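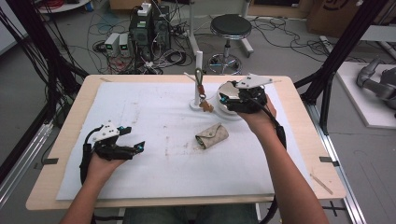
Cleiton Conceição would like the night bus to run until one in the morning, and he has written this to the town council of Clunusport two times. The last bus from Trirthorpe now leaves at 9:40 in the evening. If he misses it after his shift, he walks home along the river road, where the sidewalk ends before the bridge.

His letter was one of many that the council read before it voted this week on a new evening timetable. The vote was in favor, and the first later buses will leave on October 16. The trial is for the winter only. In spring the council will look at the passenger numbers and decide again.
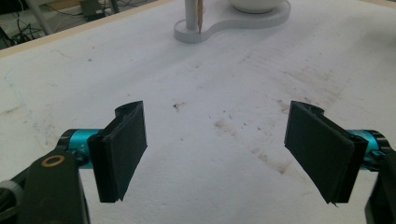 By Sérgio Macedo
Local News
5 Oct 2023

CLUNUSPORT - People who work or study late in Trirthorpe will have three more buses home from the middle of this month. The council agreed to pay for the additional trips on the number 15 route, which connects the two towns by way of Milley.

At present the route has a bus every 30 minutes in the daytime and one every hour after six in the evening. With the new timetable the hourly service continues until 12:40 at night. The buses will leave Trirthorpe station at 10:40, 11:40 and 12:40, and the trip to Clunusport harbor takes 35 minutes. In the other direction there will be only one new bus, at 11:05, and some residents were disappointed with this.

The additional buses run from Monday to Saturday. On Sundays nothing changes.

The wish for later buses is old. The former operator had a late service until six years ago, but it stopped when the contract was renewed and the price went up. After that the subject returned to the council almost every autumn and was always moved to the next budget. What changed this year was a petition, started in April at the bakery on Harbor Street and later taken to the library and the two schools. It was given to the council in September with 2,000 signatures. For a town of this size that is a lot, and several council members mentioned it during the debate.

The debate itself was long. The members who were against the plan did not say that the buses are unnecessary. Their worry was the cost. Every evening of the new service costs the town 775 dollars after the ticket income is taken off, and this money comes from the road repair budget. One member asked what she should answer to the people of Quarry Lane, who have waited for new asphalt since last year. The reply was that Quarry Lane stays on the list, but the work will start later than planned, probably in early summer.

Another question was about the stop in Milley. The bus stop there has no light, and the shelter lost its roof in a storm in the winter. Parents from the village told the council that they do not want their children to wait in such a place at eleven at night. The council promised a lamp before the first late bus. The shelter will need more time, as the land below it belongs partly to the county, and a permit must be asked for.

The operator of the route, Wanigasekara, has said it can provide the buses and has already spoken with its drivers about the evening shifts. Two new drivers will be hired at the Trirthorpe garage. Until they finish their training, drivers from the morning lines will take some of the late trips, on a voluntary basis and with additional pay.

Tickets will cost the same as in the daytime. An idea to ask for a higher price after ten in the evening was discussed in the summer, but it was dropped. Monthly passes, student passes and senior passes are valid on all the new trips. Drivers will not accept bills larger than twenty dollars after nine in the evening.

At the hospital in Trirthorpe the news was received well. The late shift there ends at 10:30, and until now many workers from Clunusport shared cars or paid for a taxi, which can cost more than one hour of work. The first new bus leaves ten minutes after the end of the shift. The station is a short walk from the main entrance, so it should be possible to catch it, but not with much time to spare. The hospital has asked if the bus could leave five minutes later. Wanigasekara will look at this after the first two weeks, because the bus must also meet the train from the coast.

The owners of restaurants at the harbor are less satisfied. They had hoped that people from Trirthorpe would come for dinner and go home by bus. With only one late trip in that direction, at 11:05, guests have little choice. One owner told this newspaper that his kitchen closes at 10:30 and that the waiting time is fine in July, but not in November with rain. He would like a second bus at midnight on Fridays and Saturdays. The council has written down the request and did not promise anything.

There was also some discussion about noise. Residents of the upper part of Harbor Street asked that the buses turn off the engine during the stop at the last station. The operator agreed, and a sign for the drivers will be put up there.

Passengers will be counted on every late trip until the end of March. The council did not set a minimum number which the service must reach. Some members wanted one, but the majority found that the winter months are not a fair measure for a route to the sea. The results will be presented at an open meeting in April, and residents can speak there without registration.

The new timetable will be posted at all stops from October 10. Printed copies can be picked up at the library, at the town hall and from the drivers. The stop at the old fish market is closed for late buses until the work on the water pipes is finished, and passengers should use the stop in front of the post office.

Comments about the timetable can be sent in writing to the town hall, Transportation Office, second floor. The office is open in the mornings from 8:30 to noon.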